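Ticket 112 — Table clearing, trash into bin
Opened by: Halima Sani
Site: Gorton
Status: open

Task is simple for a person: take the crumpled paper and the foil from the white table and put them in the bin at the right. We run it with Voso, two arms.

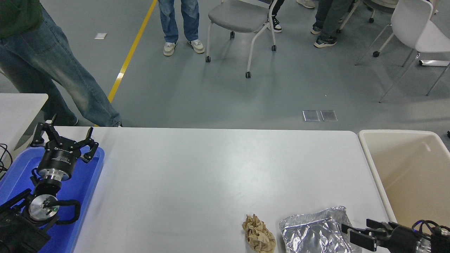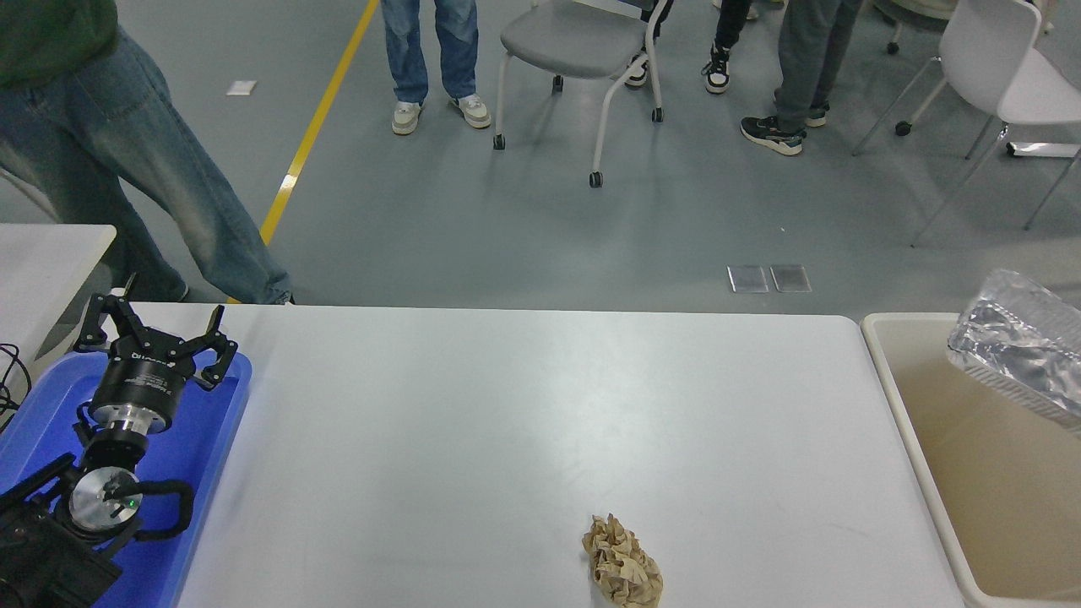
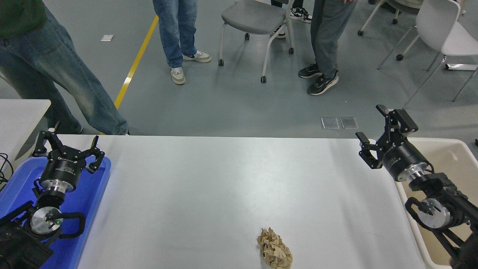
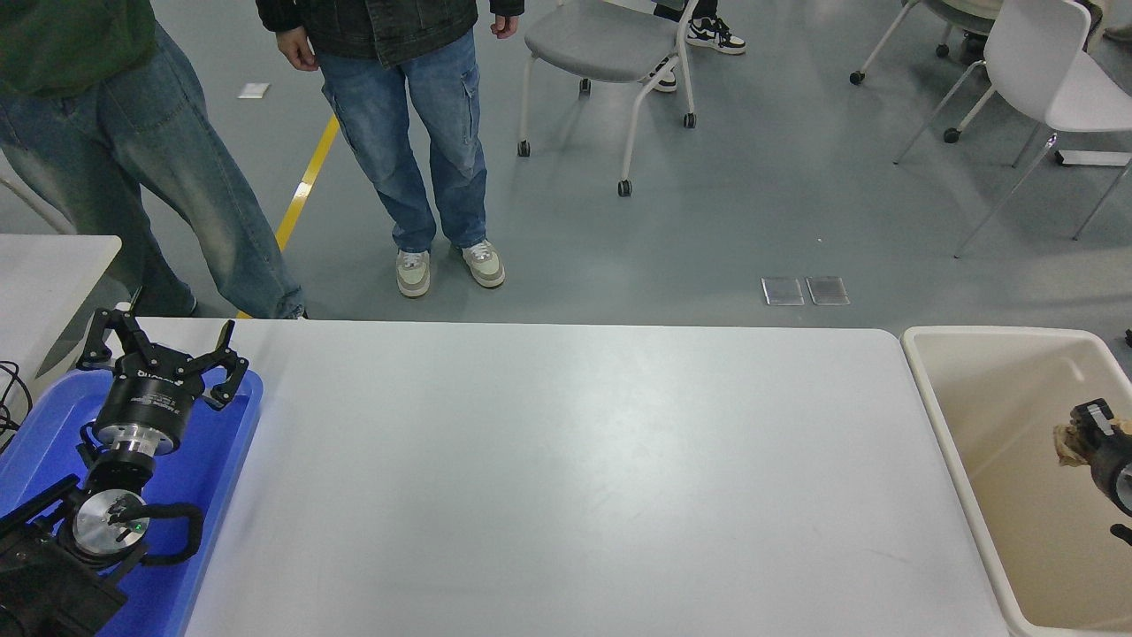 After update in January the cycle takes 70 seconds, before it was 16. Restart did not help. I lowered the grip force — same result.

Question to Evard support: is there a speed limit for soft objects? For the kitchen trial it is too slow.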